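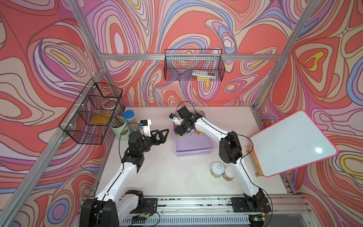

Club night at Binham, second floor, and Malte Hamann is arguing with a can. Two arms, one basket, 21 students sharing the lot. The task sounds like nothing: cans and jars, basket, go. Try it with a gripper.

"Everyone wants to drive fast," says Hartmut Seidel, who started the club in May with 8 members and a budget of 2000 euros. Most of that went on cables. And replacement fingers, the jaws chip if you clip a jar lid.

Hanyu Fang prefers the wrist cameras to looking at the table. Malte doesn't, says they make him seasick. They take turns, ten minutes each, kitchen timer. Loud one.

Their best run so far is logged as number 719. Then someone changed the settings and didnt write down what to. There is a notebook now.

Next up is the meet in Berkberg, against Ullell, who are good. Very good, says Hanyu. Seidel has booked the minibus anyway and wants the forms back by teh end of the week.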